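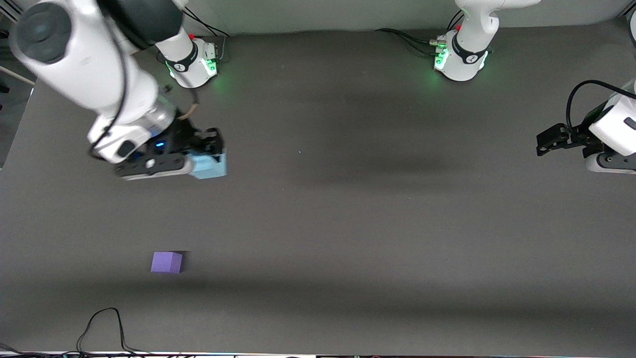 Cable mess crept up on me in the workshop, and it took a new table to make me do anything about it. The old bench had a lip at the back that hid every lead I owned, so I never had to look at them. A plain dark grey top hides nothing! Black cables trailing along the back of the table and off towards the wall don't shout at you the way white ones do, I'll give them that, but dust shows on them, crumbs of packing foam show round them, and whatever small thing you put down (a screw, a light blue cube, the cap of a pen) you do at least spot straight away against that grey. So I've kept the dark top and sorted the leads instead, and these are the tips I'd pass on.

Start with everything switched off and pulled out at the wall. I know, I know, but I once unplugged the freezer in the back room at Torham while chasing what I thought was the radio, and we ate a great deal of fish that week. Lay each lead out straight, wipe it with a barely damp cloth and let it dry before it goes anywhere near a socket.

Label both ends. One end is no use at all when you're on your knees under a table with a torch in your teeth. I use masking tape folded over into a little flag and a fine permanent pen, and I write what the thing is in words I'd use out loud, so "big lamp" and "glue gun". Gladys Shemweta, who had the unit next to mine when I was in Stesudthorpe, swore by bread bag tags and I still use those for anything thin. They snap on thick leads, though, so don't bother.

Then sort out which leads move and which don't. It's the bit I got wrong for years. A cable that goes to something that stays put can be fastened down as tidily as you like. A cable that goes to anything that swings, tilts or reaches — an anglepoise, a magnifier on a bracket, that sort of thing — wants slack left in it at every joint. Put the arm out as far as it'll go, fix the lead loosely on each side of the bend, then fold the arm right in and see whether the loop catches on anything. Mine caught on the vice. I moved the vice.

Hook and loop strip beats plastic ties for nearly everything. You can undo it when you change your mind, and you will change your mind. If you do use plastic ties, leave them loose enough for the bundle to slide a bit and trim the tails flush with side cutters, as scissors leave a point that will have your knuckles. I bought a roll of the strip from Assefa in June and I'm still only halfway through it.

Fifteen centimetres is my gap between fixings along the back edge. I tried them further apart and the leads drooped in between like bunting. Stick-on clips hold well on a smooth top if you clean the spot first with a drop of surgical spirit, press hard and leave them overnight before you hang anything on them. On rough wood they fall off whatever you do, so use the screw-in sort there.

Keep connectors where you can get at them. Metal ones especially are heavy enough to drag a light cable off the back of a table, and then you get that lovely slithering noise and have to crawl after it. I put a clip just behind each plug so that the weight hangs on the clip.

Don't coil spare length tightly round your hand and stuff it behind something. Make big lazy loops, as big as a dinner plate, and hang them on a hook. Never leave an extension reel wound up while it's running anything hungry, either. They get hot in the middle.

For wiping down a dark top I use two cloths, one damp with a tiny squirt of washing-up liquid and one dry straight after it. Smears are the enemy with grey. The spray polish I got in Wadton left it looking like a snail had been across, and I've given that to my brother for his car.

Next job is the drawer of chargers, and I'm not looking forward to it. If you've got a way of telling old phone plugs apart without trying every single one, do leave me a comment.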